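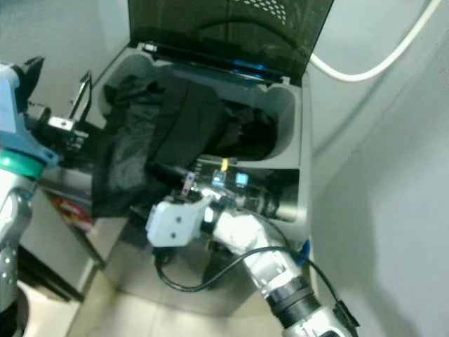

Home Manuals Laundry Top Loaders Parts Contact

Truvik Top Loader – Set-up and Use Guide
Section 4: Loading, dark loads, unloading
Posted 2 July 2020 by the Datar manuals desk

Read section 3 first if the machine is new. Hoses on, feet level, transit bolts out. If the bolts are still in, stop and go back.

4.1 Before the first load

1. Run one empty cycle. Warm, no clothes, half a cap of detergent.
2. Wait for the end beep, then open the lid all the way until it stands up on its own. Half open it will drop on you.
3. Wipe the rim of the tub with a soft cloth. A little gray dust is normal the first time.
4. Leave the lid up for 30 minutes.

Note: no bleach on the lid. It goes cloudy and we can't fix that under the warranty.

4.2 Loading a dark wash

Black things get their own load. Dye comes out for the first few washes, more with cheap cotton.

1. Empty the pockets. Tissues are the worst on black, you will be picking bits off for a week.
2. Turn everything inside out. Zips closed, hooks fastened.
3. Thin or sheer pieces go in a mesh bag. Anything with long ties too.
4. Drop items in one at a time, spread around the drum. Don't wind them around the middle.
5. Stop when the drum is three quarters full. Clothes should sit below the rim with nothing hanging over the edge.
6. Check the rim all the way round. A sleeve caught under the lid lets water out onto the floor.
7. Close the lid. Listen for the click.

CAUTION – do not press the load down to fit more in. The drum goes off balance and the machine walks.

4.3 Settings for darks

Program: Dark / Delicate
Water: cold
Spin: low for thin fabric, medium for jeans and sweatshirts
Detergent: liquid. Powder leaves white streaks on black.
Softener: skip it the first time

Swai liquid for darks works fine, so does any other low-suds liquid. One cap for a full load, half for a small one.

Part loads: the machine takes in water for a minute or two before it decides on the level. Don't open the lid during this, it starts over.

4.4 Taking the load out

People rush this part and it's where most torn seams come from.

1. Wait for the beep and for the drum to stop completly. The lid lock lets go 10 seconds later.
2. Lid fully up, against the back.
3. Put the basket on the floor in front, or on a stool if you don't want to bend.
4. Find a loose end. Lift it over the rim and see if the rest follows.
5. If it pulls tight, stop. Something is wrapped around it. Reach in and loosen the bundle by hand, then try again.
6. Long garments – dresses, leggings, thin pants – come out over the side in one slow pull. Hold the wet weight from underneath with the other hand.
7. Shake each piece once before it goes in the basket. Saves ironing.
8. Feel around the bottom and up under the rim. Socks hide there.
9. Leave the lid open until the drum is dry.

CAUTION – never reach in while the drum is turning, even slowly. If the lid lock fails and the drum still spins with the lid up, unplug the machine and call service.

Note: don't hang wet clothes over the edge and walk off. The drips run down the front panel and get behind the buttons.

4.5 Drying blacks

Inside out, in the shade. Sun turns black brown, specially cotton. Tumble dry only if the label says so, low heat. Flat for knits.

4.6 If something is wrong

Clothes in one hard knot: load too big or spin too high. Split it in two and run spin only.

White marks: powder, or too much liquid. Rinse again, no detergent.

Lint all over: a towel got in. Clean the filter, rewash the darks alone.

Still soaking at the end: off-balance load, the machine cut the spin short. Spread it out by hand, spin again.

Code 284: lid not closed. Open, check the rim for fabric, close again. If it comes back three times, call.

Code 80: slow fill. Tap half shut or hose kinked, see section 3.

Spare filters and mesh bags from the parts counter in Pernemport, or order by post. Have the model number ready, it's on the sticker at the back.

Section 5 is cleaning the filter and drum.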